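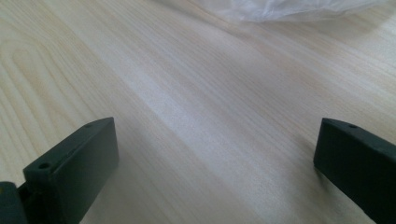

Nazmiye Karabulut bought her first secondhand table when she was 20, for a rented room in Stevthorpe that had nowhere to put a plate. She still has it. Her shop, Yurt, sells used dining tables and kitchen tables, and she does most of the repair work herself in the back.

I asked her what she looks at first when a table comes in.

"The top," she said. "People tell me about the legs, because the legs wobble and it bothers them. Legs I can fix before lunch. If somebody has sanded the top too hard with a machine, I may not be able to do much."

She prefers pale wood and says her customers have come around to it too. When she opened, most people asked for dark stain. Now they bring in dark tables and ask her to take the color off. She agrees to some of these jobs and turns down others. Veneer is the usual problem. "There is so little of it to work with. I show them the edge and then we talk about whether they can live with the dark."

For a solid top she starts with a plain wash and a full day of drying. Then she scrapes by hand, always along the grain, and finishes with fine paper. She had a power sander once and sold it to a neighbor. "It was quick, but I was always chasing the marks it left."

Her finish for pale wood is a hardwax oil from Arnetti. She puts on two thin coats and leaves the table alone between them. She keeps a tin of Fistel soap for the upkeep and gives each buyer a small jar of it with the instructions taped to the lid. Most people, she said, use too much.

"They call me and say the table is sticky. I ask how much soap. It's always a big spoon. You need a little in warm water, wring the cloth out, wipe, and then dry it with another cloth. The second cloth is what they skip."

Rings from hot cups don't worry her. She keeps a few on her own table at home and has stopped seeing them. Ink is harder, and so is anything with turmeric in it — she has one top in the back that she has oiled over twice and that still shows yellow at one end. It is priced at $89 and she tells everyone why.

The most she has paid for a table was $100, at a house clearance, and she lost money on it. The underside had old woodworm and she hadn't brought a flashlight. She carries one now.

I asked how long a top should go before it needs oil again. She said it depends on the house. A family that eats at the table every day might do it once a year, in January when the heating has dried everything out. Someone living alone can leave it longer.

"Put a drop of water on it," she said. "If it sits there, fine. If it goes in, get the oil out."

Yurt opens at noon. Delivery inside Stevthorpe is $30, and she will carry the table upstairs if the buyer takes the other end.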